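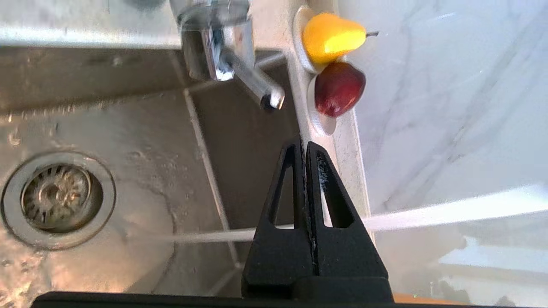 So who does the dishes when the robot gets stuck, and is that person still getting paid for it? A reader left that under our last update, and it's the best question we've had all month, so I'm putting it right at the top of the page. A person does them. Yes, on the clock, at the same rate. I run the support side at Fidon, I've stood at the sink with a lot of crews by now, and I wouldn't sell this thing to anyone who planned to send their dish person home and hope for the best.

Fidon Sinkside: two-arm cleanup station for break rooms and small kitchens

Sinkside is a pair of arms that work around the sink you already have. They pick up a sponge, wash and rinse light dishes, wipe down the basin and the counter, and put things back where you've shown them to go. The fingers on the gripper are tapered and close together, which helps a lot with spoons, lids and bits of foam (spoons took us forever to get right, please be nice about the spoons).

It's slow. I like to say that early so you don't find out in week one! A person who's good at this will beat it every time. What it has going for it is that it doesn't mind starting at 9 p.m. with a full sink, when your crew would much rather be on their way home.

What it's like to work next to one

Castaño, our longest-running customer, is a lunch place in Venerville that seats 80. Before Sinkside, two people on the late shift split the cups and small plates and stayed until it was all done. Now one of them loads the sink and starts the station, and the two of them do prep for the morning. Same hours on the schedule, just different stuff in them. One of the two told me she missed the dishes at first since it was her quiet time, and I've thought about that a lot. They kept the Sunday wash by hand, mostly because she asked for it.

In their first full month the station handled 852 items, and the crew redid some by hand. Dried egg is still its enemy. So is anything with a narrow neck.

The other change is the bossing around. People start telling the machine where things go, then they notice they don't agree with each other about where things go, and then you've got a real talk going about the shelf over the microwave. Build in time for that. I usually bring donuts. 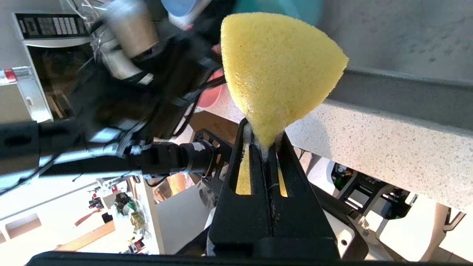
Once the shelf question is settled, teaching goes pretty fast. You guide the arms through a job by hand a few times, somebody checks the results, and you fix what it gets wrong. Pick the person who knows the kitchen best to do the teaching, and pay them for it as training hours. At Flildale, the shared office building where we put in our second station, they let the newest hire do it alone and we ended up starting over. My fault too, I should have said something.

Things people ask me about

Sponges: plain foam ones. They get squeezed hard at the tip and they wear out there first, so buy a bag of them.

Noise: you can talk over it. You'll hear it in a small room though.

Knives and glass: no knives, please. Glass only if it's thick and you've tested it with the arms at low speed.

Fruit bowls, snacks, somebody's lunch on the edge of the sink: it's been taught to leave food alone, but I'd still move it before you hit start. Splashes happen.

Standing near it: keep back from the arms while they're moving. The stop button goes where the crew wants it, and everybody on the crew gets shown how to use it, including the folks who never plan to touch the thing.

Price and what you get

Buying the station outright is $3,644 for the two arms, the mounts and one spare set of fingers. Setup and teaching is $900 on top, and that covers me or one of my coworkers being in your kitchen for two full shifts, one of them a late one. Plumbing isn't included. Sinkside doesn't touch your pipes.

Before we quote you, I'll want a call with whoever washes up now, without the manager on the line if that's all right with you. August installs are full, and after that we're booking in the order people get in touch.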